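4.2 Tabletop chores with two arms

The second group of trials covers kitchen chores that a person does without planning: hanging a mug, standing a plate in its rack, carrying something on a tray. We use the Pulano task list, which has 32 chores, and keep the 28 that can be done at a fixed table. The remaining ones need a mobile base and are left to Section 6.

Each chore was attempted 5 times by the Clasar policy. A trial is scored as complete only if every object is at rest in its goal position and both grippers are open. Partial credit is not given. Under the looser scoring used in the Ambaye report, a plate leaning on the outside of its stand would pass; under ours it does not.

Chores with a single rigid object and a wide goal area are close to solved. Chores with a narrow goal are not. Mug hanging is the clearest case, as the handle must be threaded over a peg at an angle that changes with the grasp, and a small slip between the fingers is enough to miss. Plate placement fails in another way — the gripper reaches the slot but tips the plate already standing there. Of the failed trials, 111 were labeled by cause, and contact with a neighboring object was the most common label.

Layout matters as much as the chore itself. In the setup of Figure 5, the plates stand one behind the other at the back right of the table, and the mug tree is placed well forward of them, beside the tray. An arm working on the plates therefore has little room for a sideways approach.
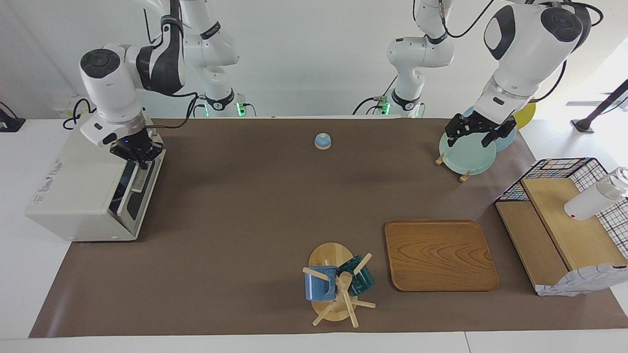 Figure 5. Two-arm workspace with mug tree, tray, service bell and plates. One gripper is over the mint-green plate.

The Skustham baseline was run on the same layouts, with the same object positions to within the accuracy of the floor template. Its results are given in Table 3.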